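Why My Town Can't Seem to Start a Business (And What Might Help)

May 4, 2018

I've been meaning to write this one since January, when I drove over to Dranberg for what was billed as an evening on creativity and small enterprise. I had low hopes. I have sat through a lot of evenings like that, the kind where a man with a clicker tells you to think outside the box and then you all eat small pastries and go home. But my friend Nomvula Jacobs was one of the speakers, and I would go and hear Nomvula read out a bus timetable, so off I went with a thermos and an extra sweater (that hall is never warm).

What she talked about was money, mostly. She spent years in a regional development office before she went out on her own, and her point was that when a place lives off one big thing for a long time, a mine or a cannery or in our case the Horness mill, everybody gets very good at serving that one thing. The schools teach toward it. The bank understands it. The fellow who runs the diner knows what time the shifts change. And then the big thing gets smaller, as the mill has, and people start giving speeches about innovation as if it were a crop you could put in the ground in spring and pick by fall.

I've thought about that a lot since, because I grew up in Horness and my dad worked at the mill, and I remember how odd it would have seemed to anybody on our street to start something. My uncle wanted to build boats once. The whole family talked him out of it over one Sunday lunch, very lovingly, with seconds of pie.

There was a question period afterward, and Marthinus Tshabalala, who owns the hardware store and has never in his life let a question period go to waste, stood up and asked what exactly the town was supposed to do with all this. Fair enough, too! Nomvula said she would start with small grants and empty rooms. She had seen a town give out 4000 dollars at a time, with a two-page form, and get more out of it than from the big glass innovation center they'd put up the year before. I wrote that number on the back of my program and I still have it on the fridge.

So here are the things I've been chewing on, in no special order, and I'd love to hear where you think I'm wrong.

Let people be beginners in public

When I was teaching (31 years, fourth grade and then sixth), the children who came up with the best ideas were very often the ones who didn't mind looking a little silly. By sixth grade there were fewer of them. I don't blame the kids for it, or the teachers either, really, but I do think grown-up towns work the same way. If the one person who opens a bakery and closes it after a year has to hear about it at the post office for the next ten, you won't get a second bakery. Elmarie Maluleke opened the yarn shop after her lunch counter closed, and she told me the hardest part of the whole business was walking back into the bank. They were perfectly polite to her. She said that was somehow worse. 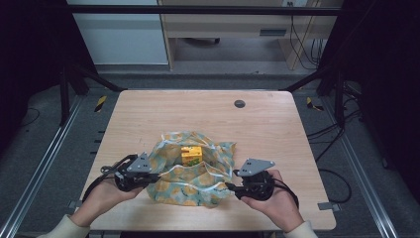 Mix up the ages

I feel strongly about this one. Every program I've come across seems to be for "young innovators," and I'm all for the young, I taught half of them in this county. But Mandla Mnguni was 58 when he started Istar, which makes replacement parts for old looms and now has five people on the payroll. He had fixed looms for most of his life and he knew which parts broke. You can't get that in a weekend workshop, however good the lunch is. What Mandla didn't have was anybody to help him with the ordering side of things, and he found that help in a nineteen-year-old who was bored to tears at the gas station. I don't know how you would plan for a meeting like that. They got to talking at the pump.

Stop waiting for the capital

A cousin of mine works for the state and she gets cross with me over this, so let me say I know that taxes and roads and decent internet matter a great deal. They do. We only got a reliable connection out on our road two winters ago, and before that I wrote these posts in the library parking lot with the heater running. But there is a habit of mind I notice in myself as much as in anyone, where we put off every small thing until the big plan comes down from somewhere else. The Chaturvedi report, which some of you will remember from when it went around the county, had three pages on what towns could do with no new law at all. I'd bet most of us never got that far. I hadn't, until Nomvula brought it up and I went home and dug it out from under the seed catalogs.

One of its suggestions was just to keep a list of rooms that stand empty during the day, with the name of whoever has the key. Themba Engelbrecht has started one for Horness. It's on a clipboard at the library, next to the tax forms, so if you know of a room please go and write it down, and print neatly, because Themba's the one who has to type it up.

I had more to say about the arts side of it, and the old movie house in particular, but the dog has been standing by the door for a while now and I've run on long enough. Next time.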